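About Leraren

Leraren is a small trade school for grown-ups. We teach people who already have jobs, or used to, how to set up, run and talk sense into the kind of robot that picks things up and puts them down again. Our building is on the back side of the Jutuvik business park, between a tile wholesaler and a parking lot that belongs to the tile wholesaler. If you have parked there, you have met their manager.

We started with one classroom, one robot arm and a secondhand coffee machine. The arm has been replaced. Today we have 11 teaching staff, two workshops and a room with a door that closes, where students may go to read the manual in peace.

Who comes here

Mostly people sent by their employers, and a fair number who sent themselves. We have taught bakers, machinists, a retired piano tuner and one entire night shift from a packaging plant, who asked for their classes at 10 p.m. and got them. No background in programming is needed. A willingness to try the same thing again with one number changed is a big help.

The basic course is called Bright. It runs for three weeks of evenings and ends with a practical test, which Testia grades. Testia is our own scoring program. It is strict, it does not accept excuses, and students have been heard apologizing to it.

The open day

Every April we open both workshops to anybody who cares to walk in. We began doing it to fill seats in the evening course. It has since turned into the thing people in town know us for, ahead of the teaching, and we have made our peace with that.

Last time 306 people signed the guest book, including several who signed as their dogs. The program is the same each year. At 10 there is a welcome, kept short by popular demand. After that the tables open, and visitors can watch a gripper at work, ask the instructor whatever they like, and have a go themselves. Children tend to be better at it than their parents. We have learned to let the parents go first.

The question we hear most is whether the robots are going to take everyone's job. Milagros Herrero, who runs the open day, usually invites the person asking to pick up a grape with one. The conversation tends to become more technical from there.

Local firms are welcome to bring a part or a product they would like to see handled. Please write ahead if it is heavier than a bag of flour, or alive.
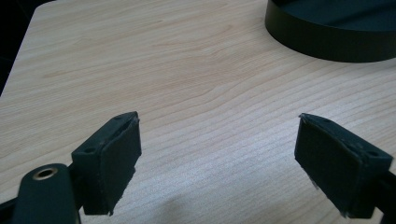
LERAREN | Gripping and Handling Team

The team looks after everything at the far end of the arm: fingers, pads, mounting blocks and the screws that hold them together – also the drawer where the screws are supposed to be. They teach the second half of Bright and run the hands-on tables at the open day. Two black fingers with a soft pad on each are where most visitors start, and closing them gently on something is harder than it looks. Pads wear at the corners. Students are taught to look at them before every session, and to write down what they see before they reach for the tape.

Visits for groups

School classes and company groups can book a private demonstration outside the open day. It takes two hours, with a break. We need three weeks' notice and one person on your side who answers email. Groups larger than a single classroom are split between the workshops and swapped at the break, with the usual confusion over coats.

Write to the front office with your preferred dates and tell us what your group already knows. "Nothing" is a fine answer, and we get it from engineers too.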